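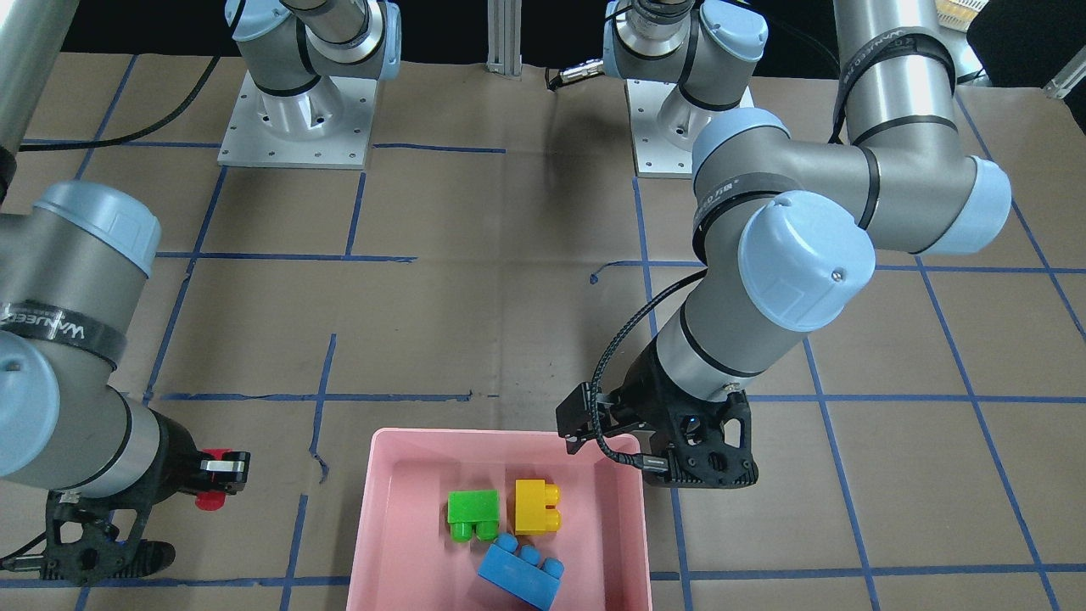
*Bloques de juguete en una bandeja de plástico rosa.*

## Quiénes somos

Greltum es una revista digital de cine. La abrimos en agosto, cansados de polémicas sobre películas que todavía no se habían estrenado.

Desconfiamos de los tráileres, de los comunicados y de los directores que se declaran valientes -- también de los alcaldes que opinan sin haber visto un solo plano. Publicamos 15 críticas al mes y ninguna se escribe antes de ver la película entera.

Nos mantienen 259 suscriptores. La distribuidora Fellex nos ofreció patrocinio; dijimos que no, y seguimos sin estar seguros de que fuera buena idea.

Las correcciones se publican en la sección Pálfi, con fecha.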